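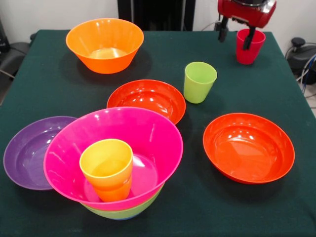

Ticket: language-conditioned stacking, policy keeps going for the wrong dish
Project: Drendedura / Status: open

So I've been chasing this since September and I think I finally have something worth writing down! The policy was trained on 700 demos with Wullel as the planner, and it does fine on short prompts. Color words are where it falls over. Ask for "the orange one" on a table like this (deep orange bowl at the back, two red-orange dishes, yellow-orange cup standing in the pink bowl) and the grounding scores smear all over the place. I swapped the text encoder for Ojo, same smear.

Next thing I tried was relabeling 200 of the demos with shape plus color, then fine-tuning again.

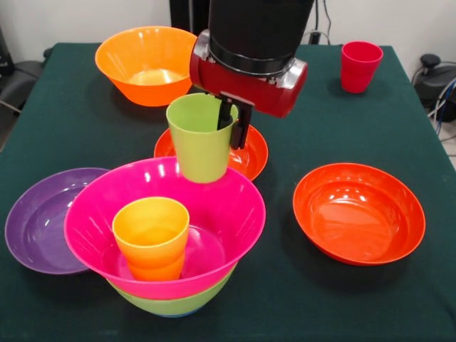 Grasp labels are the other half of this ticket. Multon only logs "holding" once the fingers stop moving, and my segmenter was cutting episodes 13 steps too early. A rim grasp like the one on the green cup, one finger inside and one out, was getting tagged as "approach" (ugh). Patched that, retrained with 3 seeds, and the runs are still going. Will post the curves in here when they finish.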